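Sprechnotizen, Werkstattabend, 17. Dezember 2024
Titel auf der Startfolie: Greifen für Anfänger. Ein Arm, den ich mir nicht leisten kann, räumt ein Zimmer auf, das es nicht gibt

(Vor dem Start: Rechner ans Netzteil. Lüfter ist laut, also näher ans Mikrofon. Benachrichtigungen aus, diesmal wirklich.)

Folie 1 – Begrüßung

Guten Abend. Ich rede heute eine gute halbe Stunde über ein Projekt, das seit Juli in der Ecke neben der Standbohrmaschine wohnt und den Namen Clandero trägt. Der Name bedeutet nichts. Er war frei, und er klingt so, als hätte jemand dafür Geld bezahlt.

Clandero soll Dinge vom Boden aufheben und in Schüsseln legen. Das ist der ganze Leistungsumfang. Wer auf Backflips gehofft hat: Am Getränkekühlschrank ist noch Platz.

(Pause. Wenn keiner lacht, weiter.)

Folie 2 – Was wir bauen wollten und was wir gebaut haben

Der Plan vom Sommer war ein eigener Arm. Sechs Achsen, gedruckte Gehäuse, Schrittmotoren aus zwei verstorbenen Druckern, dazu Getriebe von Åberg, einem Restpostenhändler, dessen Kartons grundsätzlich eine Überraschung enthalten. Meistens ist die Überraschung die Untersetzung.

Der Arm existiert. Er steht hinten auf der Werkbank, ihr könnt ihn nachher anfassen, bitte nicht am Ellbogen. Er hebt 100 Gramm und verliert dabei ein wenig die Haltung. Mit 600 Gramm haben wir es einmal versucht. Der Fleck am Pult stammt von diesem Tag.

Weil jeder Fehler in der Software bisher ein gedrucktes Teil gekostet hat, haben wir das Greifen in die Simulation verlegt. Dort kostet ein Fehler nur Selbstachtung. Und wenn man schon simuliert, nimmt man eben einen Arm, für den das Modell fertig vorliegt und dessen Gelenke tun, was im Datenblatt steht. Deshalb ist es in der Simulation ein Franka und auf der Werkbank ein Clandero. Der Unterschied ist ungefähr der zwischen einem Flügel und einer Melodica, die Noten bleiben dieselben.

Folie 3 – Die Software

Kurz halten, hier verliere ich sonst die Metallfraktion.

Die Ablaufsteuerung heißt Prorkska. Ja, das war ein Tippfehler. Er stand schon in allen Importen, als es jemandem auffiel, und seither verteidigen wir ihn als Markenzeichen. Prorkska besteht aus kleinen Programmen, die sich gegenseitig Textzeilen zuschieben, ganz nach alter Unix-Sitte: Eins findet Gegenstände, eins schlägt einen Griff vor, eins rechnet die Bahn, eins sagt Nein. Das letzte ist das wichtigste und hat 36 Zeilen.

Vorteil: Man kann jedes Teil einzeln austauschen.
Nachteil: Man tut es auch.

(Wer nach ROS fragt: auf die Kaffeepause verweisen. Nicht wieder diskutieren.)

Folie 4 – Das Zimmer

Die ersten Szenen waren ein Würfel auf einer grauen Ebene. Damit lief alles wunderbar, und zwar wochenlang. Ich habe Leuten Videos davon geschickt, die nicht darum gebeten hatten.

Dann haben wir den Würfel durch ein Zimmer ersetzt. Fliesen mit Marmormuster, gepunktete Wand, und auf dem Boden ein Sortiment, das aussieht, als wäre ein Flohmarkt umgekippt: ein Kürbis, ein Becher, ein Pinsel, ein Stofftier mit einer Art Geweih. Die Tapete würde ich zu Hause nicht dulden. Für die Bilderkennung ist sie aber lehrreich, ein Detektor, der auf runde Schüsseln trainiert ist, hat zu Punkten nämlich eine Meinung.

Aufgabe für den Abend: das dunkelblaue Gefäß und die gelbe Schüssel. Das Gefäß soll hinein.

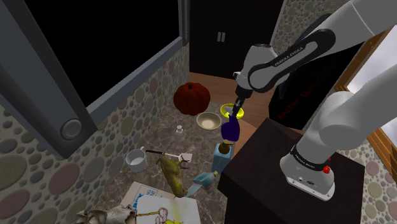
Warum greift der Arm am Hals und nicht am Bauch?
Am Hals ist der Durchmesser kleiner, die Finger haben dort mehr Spielraum für Lagefehler. Am Bauch müsste der Greifer fast ganz öffnen, und eine kleine Abweichung in der Schätzung reicht, um beim Absenken auf der Wölbung aufzusetzen.

Folie 5 – Der Griff im Einzelnen

Der Hals hat allerdings auch seinen Preis. Wer oben zupackt, hat den Schwerpunkt weit unter den Fingern, und das Ding beginnt zu pendeln, sobald der Arm seitwärts beschleunigt. Im Simulator pendelt es sehr hübsch. Auf der Werkbank pendelt es gegen die Lampe.

Unsere Abhilfe ist grob: seitlich langsam, nach oben schneller, vor dem Ablegen 800 Millisekunden warten. Das ist die am wenigsten elegante Stelle im ganzen Projekt und die einzige, an der sofort alles besser wurde. Ich habe versucht, die Wartezeit durch eine richtige Dämpfung zu ersetzen. Die Dämpfung hatte vier Parameter und war schlechter.

Zweiter Punkt, Glanz. Glatte, spiegelnde Oberflächen machen der Tiefenkamera Ärger, und die simulierte Tiefe ist da viel zu brav. Sie weiß ja, wo alles ist. Wir streuen deshalb absichtlich Löcher ins Tiefenbild, bevor Prorkska es zu sehen bekommt. Seitdem sind die Ergebnisse in der Simulation schlechter und auf der Werkbank ähnlich schlecht. Das nennt man Übertragbarkeit.

Dritter Punkt, Nachbarn. Liegt ein zweiter Gegenstand dicht daneben, muss die Anfahrt von oben kommen. Von schräg räumt der Greifer sonst zuverlässig auf, nur eben mit dem Handrücken.

(Jetzt Video starten. Falls das Video hängt: nicht am Kabel wackeln, vom Kürbis erzählen.)

Der Kürbis, falls gebraucht: Er ist für den Greifer zu dick, das wussten wir. Prorkska wusste es nicht und hat als besten Griff den Stiel vorgeschlagen, mit hoher Zuversicht. In der Simulation hielt der Stiel. Wir hatten die Reibung so eingestellt, dass man damit auch ein Klavier hätte heben können. Seitdem steht der Reibungswert in einer eigenen Datei mit einem Kommentar in Großbuchstaben darüber.

Folie 6 – Zurück auf die Werkbank

Was sich von drüben nach hier übernehmen ließ:

Die Griffvorschläge, nachdem wir die Fingerbreite korrigiert hatten. Unsere Finger sind dicker, weil sie aus zwei Lagen Druck und einer Lage Fahrradschlauch bestehen.

Das Nein-Programm, unverändert. Darauf bin ich stolz.

Die Wartezeit, leider auch unverändert.

Was sich nicht übernehmen ließ: sämtliche Bahnen. Der Franka hat sieben Achsen, Clandero hat sechs, und eine davon ist eher ein Vorschlag. Die Bahnplanung rechnet jetzt für jeden Arm getrennt, das hätten wir gleich so anlegen sollen. Stand im Lastenheft. Hat keiner gelesen, ich habe es geschrieben.

Ebenfalls nicht übernommen: die Ruhe. Im Simulator macht der Arm kein Geräusch. Clandero klingt in der dritten Achse wie ein Reißverschluss, der es sich anders überlegt. Mit Fett wurde es leiser, dann lief das Fett auf den Riemen, dann wurde es sehr leise, dann fuhr er nicht mehr.

Folie 7 – Was ihr nachbauen könnt

Wer zu Hause einen Rechner mit halbwegs brauchbarer Grafikkarte hat, kann morgen anfangen, ganz ohne Arm. Nehmt ein fertiges Robotermodell und wenige Gegenstände. Macht den Boden früh hässlich. Je länger man auf der grauen Ebene bleibt, desto größer wird der Schreck, und desto mehr Videos muss man später zurückziehen.

Speichert zu jedem Lauf den Zufallswert der Szene mit ab. Wir haben das anfangs nicht getan und einen wunderschönen Fehler gehabt, den wir nie wiedergesehen haben.

Und schreibt das Nein-Programm zuerst. Gelenkgrenzen, Höchstgeschwindigkeit, Abstand zur Tischplatte. Der echte Arm bekommt zusätzlich einen Notaus, der den Strom trennt und keine Software um Erlaubnis fragt. Unserer sitzt vorne links an der Werkbank, nachdem er zunächst hinter dem Arm saß.

(Lacher abwarten oder vortäuschen.)

Folie 8 – Offene Baustellen

Zu tun bis zum nächsten Werkstattabend: Getriebe der zweiten Achse tauschen, sofern Åberg diesmal schickt, was auf dem Karton steht. Kraftmessung in die Finger, vermutlich über den Motorstrom. Pinsel greifen, flach vom Boden, daran sind wir bisher in beiden Welten gescheitert. Stofftiere auch, weiche Körper rechnet der Simulator bei uns vorerst als harte.

Fragen jetzt, danach Vorführung hinten. Bitte Abstand zur Lampe halten, sie ist neu.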